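Protokoll der Sitzung des Freundeskreises Auslandsjahr, Oktober, Beginn 19:30 Uhr

**TOP 1: Rundbriefe der Freiwilligen aus Wikmont**

Die vier Briefe aus dem Sommer liegen inzwischen allen vor. Ob sie jemand bis zum Ende gelesen hat, blieb offen.
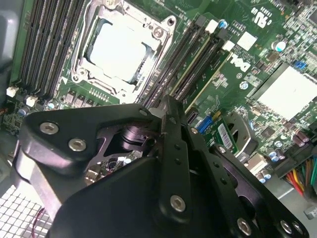
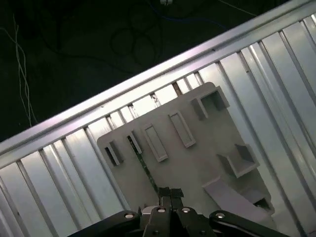
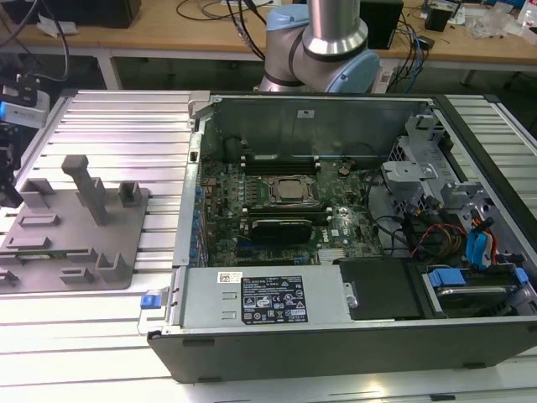
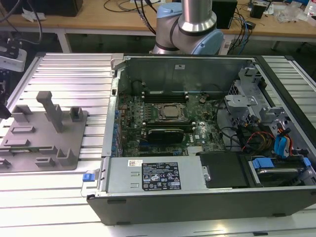 Junhao Ren wandte ein, ein monatlicher Rundbrief an 60 Adressen sei Pflichtübung. In den letzten beiden habe fast nur etwas über Wetter und Essen gestanden, über die Arbeit in der Gastschule dagegen zwei Sätze. Er würde lieber alle drei Monate etwas lesen, das auch Ärger enthält.

Dagegen wurde gehalten, dass die Familien bei längeren Pausen anrufen. Der Protokollant bezweifelt, dass sie es bei monatlichen Briefen lassen.

*Beschluss:* Rundbrief künftig alle zwei Monate, höchstens zwei Seiten. Überzeugt wirkte davon niemand so recht. 7 Ja, 2 Enthaltungen.

**TOP 2: Besuchsreise im Frühjahr**

Das Reisebüro Robles nennt 556 Euro pro Person für den Flug. Gepäck ist laut Angebot »in der Regel« enthalten. Was das heißt, konnte keiner sagen. Wird schriftlich nachgefragt, vorher keine Anzahlung.

**TOP 3: Sprachkurs**

Stundia bietet 30 Unterrichtsstunden vor der Ausreise an und verspricht danach »sichere Alltagsgespräche«. Die Rückkehrer im Raum lachten. Vertagt, bis eine Probestunde stattgefunden hat.

**TOP 4: Verschiedenes**

Der Paketversand über Nistimum dauert weiter zu lange. Weihnachtspakete bitte bis Anfang November abgeben, auch wenn das voriges Mal ebenfalls nicht gereicht hat.

Ende 21:10 Uhr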